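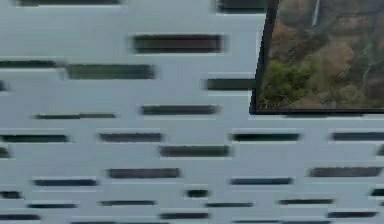

What humidity should I set it to for a normal basement?

Start at 50 percent and leave it alone for a week. If the place still smells musty after that, go down one step on the dial. Most people go too low on day one and then wonder why it never shuts off.

Home Comfort > Basement & Crawlspace > Dehumidifiers

Skilleck Basement Dehumidifier
$207, hose included. In stock, ships from the Busholm warehouse.

Been selling this one for a few years now and it's still the one we put in our own basements. Plain machine. Dial, fan switch, bucket, drain port on the back. No app. No wifi. No voice anything. If the power goes out it comes back on at the same setting when the power returns, and that matters more than it sounds if you are away a lot in summer.

Good for a basement, a laundry room, a closed-in porch, a workshop with a slab floor. Not meant for a crawlspace you can't stand up in. For that see the Ravano, it lies flat and has its own pump. Different price too, be warned.

What you get

The unit. Bucket, already inside (take the tape off the float before first use, people miss this every single time). Drain hose with a brass end. Spare filter. Four casters in a bag, push them in by hand, no tools. Printed manual. The manual is the old one and still shows the round bucket. Bucket is square now. Everything else in there is right.

Basics

Weight: 26 lb empty
Height: 23 inches with the casters on
Cord: comes out low on the left, three-prong
Drain: gravity only, no pump
Controls: dial and fan switch, low or high
Auto restart: yes
Bucket full light: yes, red, no beeper
Color: white. We asked for gray. Still white.

Before you plug it in

Stand it upright and let it sit overnight. It may have ridden on it's side in the truck and the oil in the compressor needs to settle back down. Skip this and you can ruin it the first day, and we can't cover that one.

Leave space on all sides. A hand's width at the back is the least you want, more at the front where the air comes out. Don't shove it behind the couch. Don't drape towels on it either, use a rack and put the rack in front.

Shut the windows. A dehumidifier running next to an open window in July is trying to dry the whole street. Same for the dryer vent, check that it really goes outside and the duct hasn't slipped off behind the machine. That is where half the "it doesn't work" calls end up.

No extension cords please. If you have to move an outlet, move the outlet.

Bucket or hose

Bucket is fine if you are down there every day. In a wet spell you will be emptying it morning and night. Machine stops by itself when the bucket is full, red light comes on, nothing spills.

Hose is better. Screws onto the port at the back, finger tight plus a quarter turn. Has to run downhill the whole way to the floor drain. No loops, no going up over a pipe and down again, water won't climb. If your drain is higher than the port you need a pump and this unit doesn't have one. Ekpo makes a small separate pump that works OK with it, we stock that on the Pumps page, or put the whole dehumidifier up on a sturdy shelf and let it drain into the laundry sink. Plenty of customers do the sink thing. Works great, just be sure the shelf can take it with a full bucket — water is heavy.

When you use the hose the bucket still has to be in place or it won't run. Yes it stays empty. Leave it in anyway.

Don't drink the water. Don't put it in the iron or the fish tank. Fine for flushing or for the mop bucket.

Noise

It has a compressor so it hums. Low fan is like a fridge in the next room. High fan you will notice if you are watching TV beside it. If it buzzes, that's nearly always the floor — slide a rubber mat under it or take the casters off. A sloshing sound for a minute after it shuts off is normal.

Cold rooms

Coil will ice up when the room gets cold. It has a defrost cycle, the fan keeps going and the compressor rests, then it picks up again. That is normal and you don't need to call. If it's doing that all day long your basement is too cold for this type of machine. Turn it off for the winter. Most basements up here don't need it between the first hard frost and spring anyhow.

Cleaning

Filter slides out the front. Rinse it in the sink, shake it, let it dry all the way, put it back. Every couple weeks in the season. More if you have a dog or you saw wood down there.

Bucket gets slimy. Warm water, little dish soap, done. No bleach, it gets to the float.

Once a year unplug it and vacuum the back gently with the brush. Don't poke at the coil, the fins bend if you look at them wrong. Dump the bucket and let everything dry out before you store it. Store it standing up.

Trouble

Runs but no water. Check the room first, it may already be dry. Get a cheap humidity gauge and put it across the room, not on top of the unit. Then check the filter.

Won't start. Bucket not all the way in, or the float is stuck under the tape. See above about the tape.

Water on the floor. Hose washer missing or folded over. There is a spare washer in the bag with the casters.

Room feels warmer. It is, a little. All of these give off heat when they run. Not a fault.

Trips the breaker. Probably sharing a circuit with the freezer or the washer. Try another circuit before you send it back.

A note on what it can't do

If water is comming in through the wall after rain you have a gutter or grading problem and a dehumidifier will just run forever on top of it. Look outside first. Downspouts should let out well away from the house. Look at the window wells too, they fill with leaves. Fix that, let it dry out, then size the machine. We would rather sell you one later than have it come back in June with an angry note.

Same with mold you can already see. Clean that up first or get it cleaned up. Dry air slows it down but the patch stays where it is.

Shipping and returns

Orders in before noon go out same day if we have it. One box, one person can carry it, stairs are another story. Driver leaves it at the door, not in the basement, please don't ask him.

Returns OK if it's clean and you kept the box. Drain it first!! We had one come back half full and it took out the two packages under it. Dented in shipping, take a picture before you throw out the foam and send it to us, we'll sort it.

Parts we keep on the shelf: filter, bucket, float, hose, washer, casters, front grille. Dial knobs are out, more coming.

Questions go to Tamunoemi Babalola at the parts desk, mornings are best. Have the serial number handy. It's on the sticker behind the bucket, you have to pull the bucket out to read it.

Goes with this: Ekpo drain pump, longer hose, humidity gauge, rubber mat

We use cookies to keep your cart and remember your zip code. Accept / Settings

Contact | Shipping | Parts | © Busholm Home Supply | Back to top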